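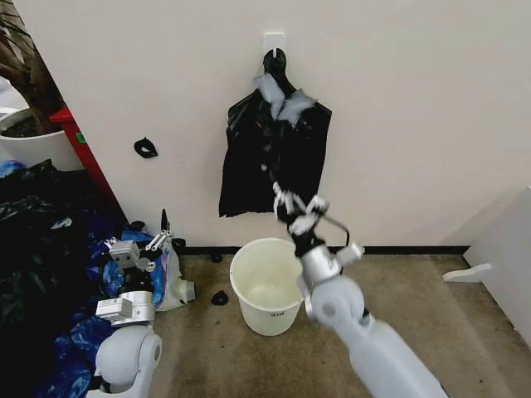
Black bag on its little white hook, bucket underneath.

I've finally had a proper clear-out at Prurkelwood, and I loved it! All through January I kept putting off the stuffing scraps, and then I gave it two hours with the radio up – bliss. My new favourite trick is hanging the rubbish bag on the wall, so there's no bending down to the floor every time.

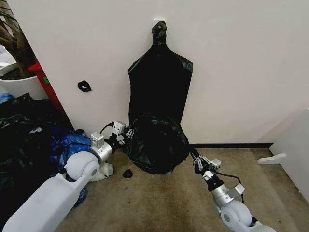

Next I want to sort the fabric by colour, which I've been dreaming of for ages. Five tubs should do it (maybe more, I do like my greys). The bucket stays, though – it's too handy!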